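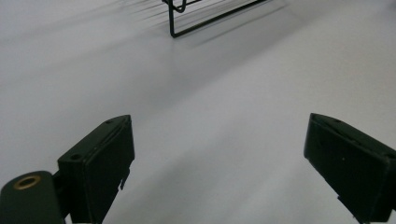 White table, my favorite kind of chore.

I've been putting off the table all through June, so today was wipe-down day! Yolanda Montoya swears by a blue cloth for everything and I've caught the habit.

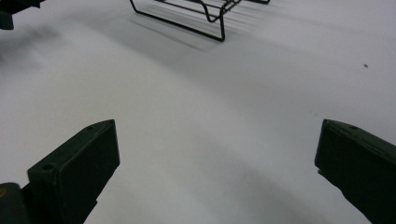
One tiny speck to go.

The black wire rack stays on the table while I work (I'm lazy, I just go around it).
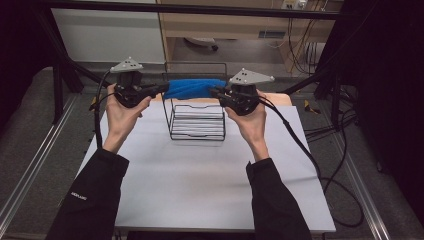

How often should you wash a cleaning cloth?
I do mine after 3 uses, in hot water.

Crumpled is fine for a minute, but I fold it in the end.
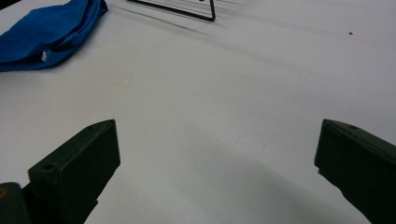
What's good for a white table?
Warm water and a drop of dish soap.

We use cookies. Accept / Manage settings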